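Student robotics club of Omurard opens its cup project to the public

Omurard, November 24, 2019. The robotics club of Hisano College has opened registration for its student competition, which will take place in April. Teams of 2 or 3 students will program a robot arm to work with cups on a table. The first prize is 1000 euros, given by the company Baert.

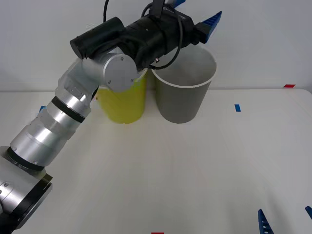

One member of the club, asked about the training, said that the most difficult part is to write a program that other students can also read. The members meet every week in the Pravow building.

Registration is free of charge and is made at the office of the club. Beginners are welcome to apply.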